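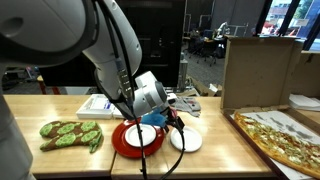

Section 4: Setting the table for boxed pizza

The Caltari hosting booklet says a pizza table "sets itself." I have yet to see one that did. Follow the steps below and ignore the booklet's chart of napkin folds.

1. Clear the part of the table where the box will go. Allow for the lid as well as the base.

2. Set the box on the right and stand the lid up behind it. Folding the lid underneath is supposed to save room. Pallavi Nishad and I tried it at Illby and ended up with a tilted pizza.

3. Put the napkins on the box side, within reach of whoever is serving.

Note: Packs of 1,000 napkins are sold as a bargain. Check your closet before you believe it.

4. Lay the oven mitt flat on the left. A delivered pizza may not need one. Reheated slices on a metal pan will.

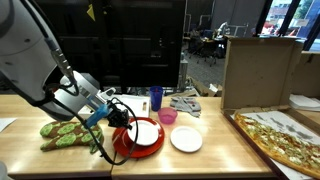

5. Decide on drinks before the plates go out. Cups set down later tend to land wherever there's a gap, usually next to somebody's elbow.

Caution: Don't trust "heat safe" on a package unless it gives a temperature. Keep plastic cups and bowls away from hot pans whatever the label claims.

6. Choose the serving plates. Faulkner's catalog calls this "layering" and would like you to buy a charger for every guest. I doubt anyone eats better for it. 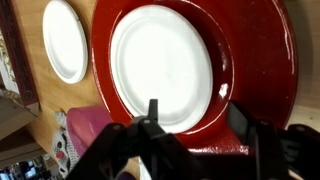
Plates for slices don't need to match, and they don't need to be heavy. What matters is that a full one can be carried without folding. A thin white plate resting on the big red platter has something firm under it, so use that pair for the first slice and carry both together. The white plate set straight on the wood gets no such help, so keep it for crusts or a small piece.

7. Serve from the box, one slice at a time.

Note: Huia Merrick swears by doubling paper plates. It uses up the pack twice as fast, and I'm not convinced it stops grease.

Revised 6 Feb 2025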